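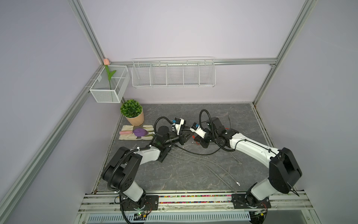 Starkaro Kos two-arm bench cell

Two arms on a shared front rail, with a camera at each gripper. Dukside sells it for small shops and back offices, and Rimavov's brochure says it is "ready for chores." We stock it and we'd be slower to say so.

Cable handling

The pitch is patching network switches. Gripping an Ethernet cable near the plug is the easy part — seating it in the right port, 100 times running, is what you'd be paying for. Ask for a demo with your own cables.
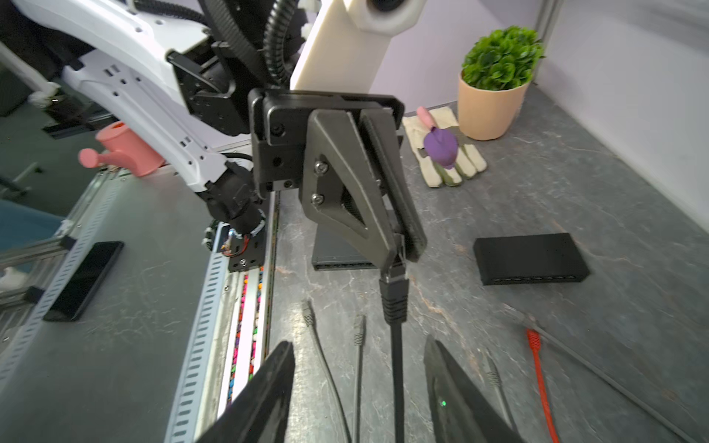

Before you order

Lead time: 3 weeks
Warranty: 2 years, arms only
Questions: Sigita Raudsepp, sales desk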